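Inano Historical Society Library
Annual Safety Checklist, Book Review and Military History Collection
Date of inspection: 30/12/2020
Inspected by: Faith Rugemalira
Reviewed by: Idrisa Mohamedi

1. Exits and aisles
Main exit clear: Yes
Rear exit clear: Yes
Comment: The aisle beside the naval history shelves was narrowed by a book cart in November. The cart has been moved to the Droltau Room.

2. Shelving
Units fixed to wall: Yes
Load within limit of 60 pounds per shelf: No
Comment: Bound volumes of the Trotden regimental papers exceed the limit on the top shelf of Bay 8. They must be moved to the lowest shelf before the reading room reopens.

3. Review copies and incoming titles
Register up to date: Yes
Comment: The register lists 2,018 titles, of which 300 await assignment to a reviewer. Titles on colonial campaigns are to be shelved separately from general works.

4. Work surfaces and handling
Tables stable: Yes
Staff instructed in safe lifting: Yes
Comment: Parcels are to be kept back from the table edge.

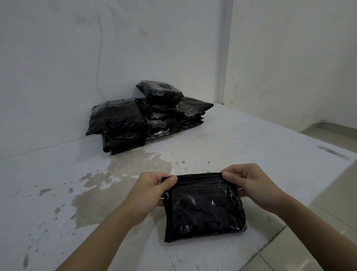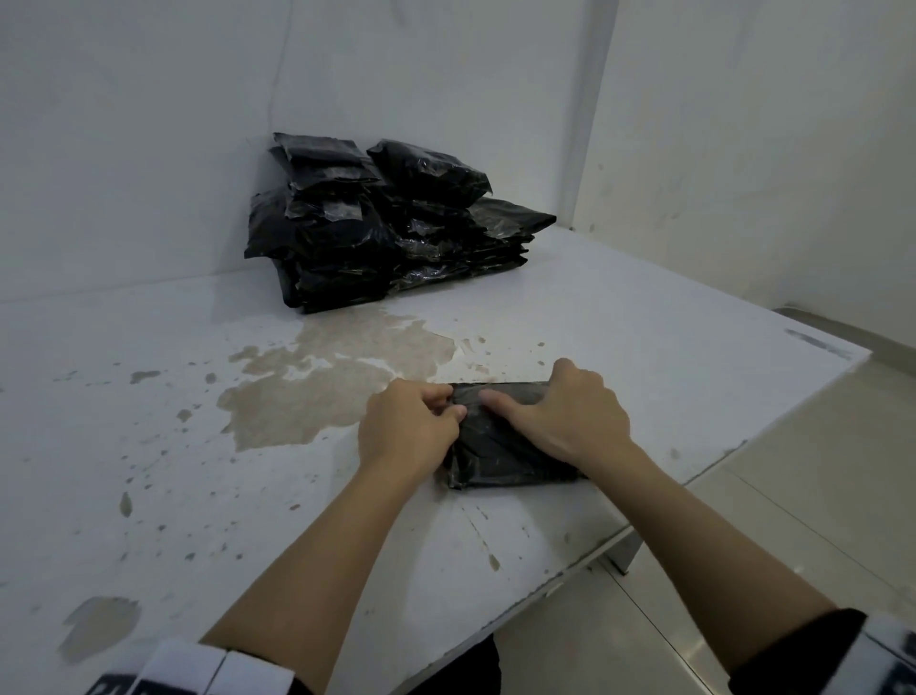
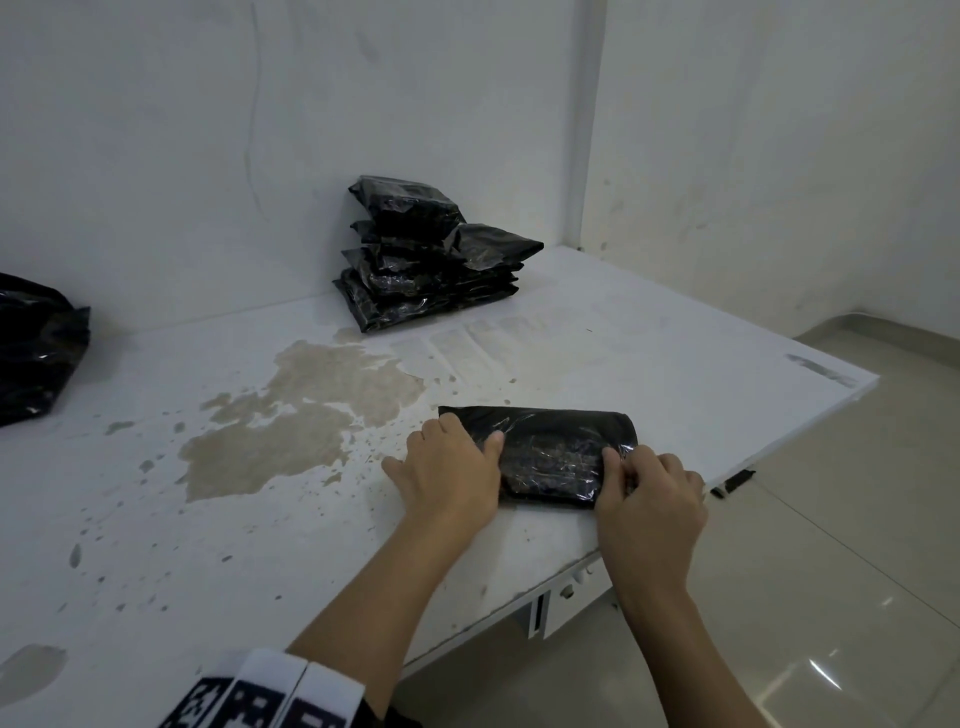

Black-wrapped packages, two of the views showing them on a white table.

5. Fire protection
Extinguishers in date: Yes
Smoke detectors tested: Yes
Comment: The detector above the Bakilana map cabinets responded slowly. Replacement requested.

6. Climate and damp
Readings recorded: Partly
Comment: No humidity readings were entered for the manuscript store in November. Entries are to be made at opening and closing.

Overall result: Pass, subject to correction of items 2, 5 and 6.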